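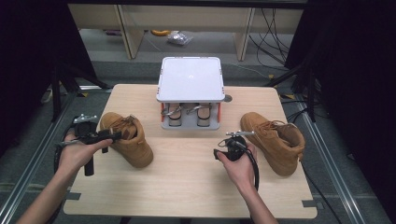
Ticket: Clips from the Cediseck mayoral debate won't play in the newsletter

Status: open again (sorry!)

Hi Florkeo support, me again. I write a little politics newsletter and I cut up interviews and debates so people can hear what the candidates said for themselves. Wednesday, May 17, 2023 was debate night, so of course that's when everything broke.

What I did: uploaded 3 clips, pasted the embed links into my draft, sent myself a test. All good. Then I sent it to the full list, 1000 readers, and the replies started coming in. The clip where the mayor talks about the bus budget plays fine. The other 2 just spin and spin.

What I've tried so far:

Cleared my cache and logged out and back in. Same thing.

Opened the post in the Clinness browser (I normally use Kütt). Still spinning, but now I get a gray box that says "source not allowed."

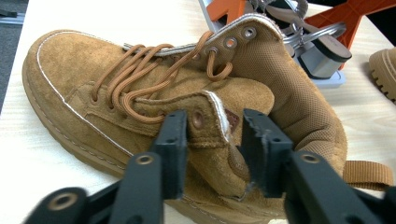
Photo: Florkeo user upload

Deleted one of the bad clips and uploaded it again under a shorter name. That one plays on the web page now! But it's still dead in the email, and the emails have already gone out, so I'm kind of stuck.

My guess is the question marks in my file names (I title everything with the question I asked, bad habit). Is that it? And can you point the old links at the new files without me mailing everyone twice? I had one angry reader say I was hiding the challenger's answer on property taxes, and I'd really like to send them a link that works.

Update, same night: renamed the last clip too. Web page is fine, email still isn't. Leaving this open.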